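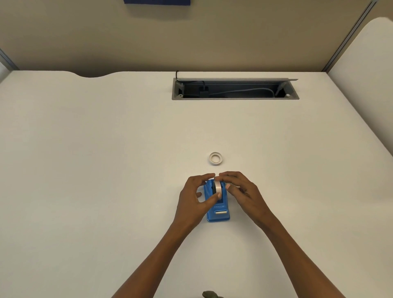 Review of the Ernus recording kit: progress report to the Skarkenstead fund

Prepared by Hortensia Jara, Lagos office
Jun 11, 2020

1. What this report covers

This is the second report under the grant for small automation tools. In the first report I explained why we chose the Ernus kit for review and what we paid for the license. In this one I describe the work at the desk, what we think of the kit until now, and what we would like to do with the money that is left.

As the fund knows, Ernus sells the kit to small workshops which want to teach hand tasks to a two-arm robot. The kit contains a head-mounted camera, a recording program, and a service where the recordings are cut into steps and given labels. The buyer receives the labeled files and can use them for training. We are reviewing all three parts, but the service is the part for which our partner workshops will pay every month, so I gave it the most attention.

2. The task

We selected the changing of tape in a desk dispenser. It is a small job, but it has many of the difficulties that our partners ask about. Both hands must work together, the roll has to sit straight on a small hub, and clear tape is hard to see against a white desk. The dispenser is blue, which makes it easy for the program to find. The roll is the difficult part.

I wrote the task as five steps: take the roll and hub out of the dispenser, separate the hub from the roll, put the hub in another roll, set both in the cradle, and press down on the two sides. The labels that come back from Ernus should follow these steps with the same names. In the first delivery they used their own names, and we had to ask for a correction. They made it without extra cost.

3. Recordings

Until now we have 195 recordings that we accept. Another 28 were rejected by us before sending, most of them for the reason that the hands went out of view while the hub was being changed. The person who wears the camera must remember to keep the head low, and this takes some practice. I recommend that Ernus puts this advice on the first page of the manual. At present it is in an appendix, and two of our people did not find it.

The camera is comfortable for a session of 40 minutes. After this time the strap becomes unpleasant, and we make a pause. The battery was not a problem in any session. 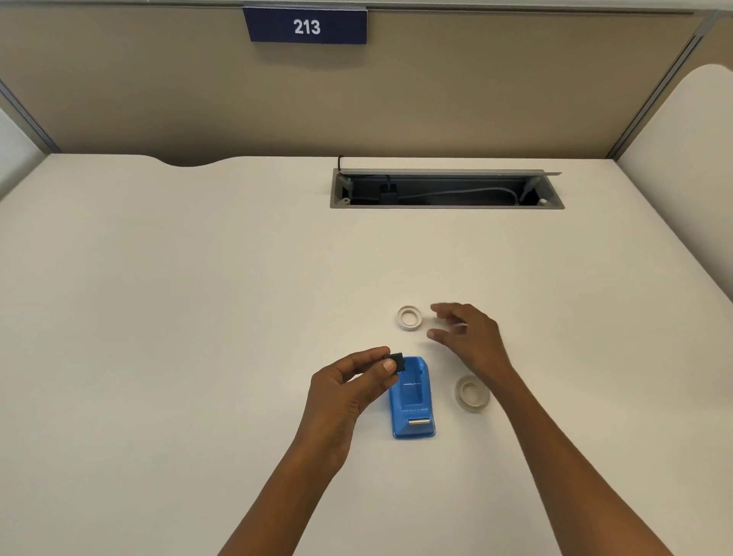
4. Quality of the labels

I checked the labels by hand for a part of the recordings. The beginning and the end of each step are mostly well placed. The weak point is the hub. It is small and black, and when it is held between the fingers the labels sometimes call it "cap" and sometimes "part". For a person this is no trouble, but for training it means that one object has three names, if we count the correct one. I have sent a list to Ernus and they answered that a fixed word list will be possible from November.

A second point is the tape rolls. When there is more than one roll on the desk, the labels do not always say which one is used. We asked that each roll receives its own number at the start of the recording and keeps it until the end. Ernus tested this on a small set, and the result was better, but when a hand covers a roll for a long moment the number can still change.

The separation of left hand and right hand is very good. I found no mistakes in the files which I checked.

5. Test on the robot

The robot test is delayed. It should take place at the Pradham workshop, which has a suitable two-arm machine, but the workshop has been closed to visitors this spring. We have sent them the labeled files and they could load them without changes to their software. This is a good sign, but it says nothing yet about how the robot will perform, and I ask the fund not to read it as a result.

6. Money and time

Spending on the license and on the labeling service follows the plan. The travel money for Pradham is not used. I would like to keep it for the same purpose and move the visit to November, together with the new word list, so that we test the corrected labels directly and do not have to do the work twice. For this change I need a written agreement from the fund.

7. Next steps

We will record the task with a different dispenser of a less visible color, and with the rolls placed closer together. I will also check the labels for the hub again with the new deliveries.

Two questions remain open with Ernus. The first is the price of the service after the trial period, for which we have only a spoken offer. The second is how long they keep our recordings on their servers. I asked for both answers in writing and will forward them to the fund when they arrive.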